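Speaker notes – Teaching by hand: what we learned collecting demonstrations at Broradon
2026-08-21, second slot after lunch

Slide 1. Say hello, say where I work, skip the company history. The talk is on showing a robot a small desk task by doing it yourself with a gripper in your hand.

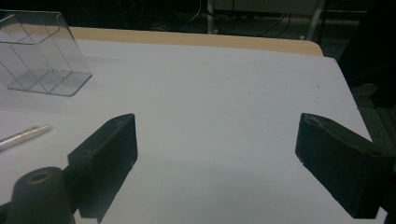
Keep this part short. Most people in the room have driven an arm by remote control at least once, and a few will have done it for a living. Ask for a show of hands. If it's under half, spend an extra minute on slide 2.

Slide 2. Two ways to show a task. With remote control, the operator moves a controller and the arm follows. With a hand-held gripper, you carry the fingers and the camera yourself and there is no arm at all until later. We started on the first in June and moved most of the work to the second.

Slide 3. The task. Pick up a pen, put it in the right compartment of a desk organizer. It sounds easy. Pens are thin, they roll, and a clear organizer is hard for a camera because you see the table through it. Say that we kept the clear one on purpose. Julik, the customer, has them on every desk.

Slide 4. Numbers. We recorded 3,120 demonstrations and kept 3,000. The ones we dropped were mostly bad starts: fingers already closed, or the organizer out of view for the whole run. Of the ones we kept, 1,055 came from remote control and the rest from the hand-held tool. Pause here. Someone always wants to write these down.

Slide 5. What people do wrong when they hold the gripper.
They move at the speed of their own hand. The arm can't keep up with that.
They reach in from angles the arm can't reach.
They fix a bad grasp with a quick flick of the wrist. It looks fine on video and is useless for training.
We had 8 operators and all of them did the flick in the first week. (Mime it. Gets a laugh, usually.)

Slide 6. What we tell them now. Start with the fingers open. Stop for a beat before closing. If the pen slips, put it down and go again, and keep the recording going – a recovery done slowly is worth having.

Slide 7. Lighting. Ferrand lent us a second room with the blinds down and we recorded there for two weeks. Dim runs were harder to label. I would still do it again, and earlier. Don't go into exposure settings unless asked.

Slide 8. Play the Skudico clip, 40 seconds, no sound. This is their arm running our policy. Point out the wait above the organizer before it lets go. The operators do the same thing.

Slide 9. Open problems. Two pens touching. Anything with a cap that comes off. Left-handed operators, whose runs we have too few of.

Questions. Likely ones: cost per hour (don't give it), whether we'll release the data (not decided, ask me in the fall), and why we didn't use a glove. For the glove, go back to slide 2 and talk about the fingers being the same shape on the tool and on the arm.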